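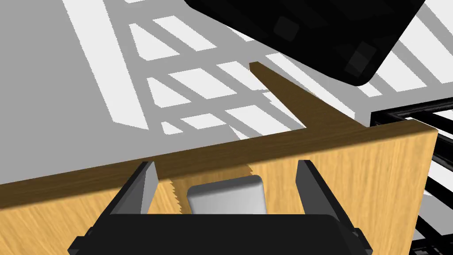

How often should I oil a hardwood benchtop?

Every three months or so for the first year, then twice a year after that. If water stops beading and starts soaking in near the sink, it's time to get the tin out.

Kettani Benchtop Oil, 500 mL

I've been selling this one out of my little shop in Jostedport for years, and it's still what I use on my own kitchen bench (spotted gum, three kids, plenty of spilled tea). It goes on thin, smells faintly of oranges and doesn't leave that sticky film you get with some of the cheaper oils.

The colour comes up a touch warmer after the first coat. On pale timbers like Tassie oak you'll notice it more, so please try a bit underneath before you do the lot! Blackwood and jarrah just look richer.

What I do at home: wipe the bench down the night before, give it a light rub with fine paper, then put the oil on with an old cotton T-shirt. Leave it 18 minutes – I set the oven timer – and buff off whatever hasn't soaked in. Second coat the next day. Keep the kettle and the chopping boards off it until the morning after that.

One thing I'm fussy about is the rags. Oily rags can heat up and catch fire if you scrunch them in a bin, so lay them flat outside to dry or soak them in a bucket of water first.

Kurniawati Goh wrote to ask if it suits outdoor tables. I wouldn't, sorry. It hasn't got anything in it for the sun, and you'd be much better off with the Ridix Deck and Outdoor, which I also stock.

Details
Stock number: 3401
Size: 500 mL tin
Coverage: around 4 square metres, two coats
Finish: low sheen
Price: $40
Goes well with: Fukix fine sanding pads, pack of 10

Pick-up from the shop is free, and I'm happy to look at an offcut if you bring one in. Tins can't go by air, so allow a bit longer if you're in Tassie or up north.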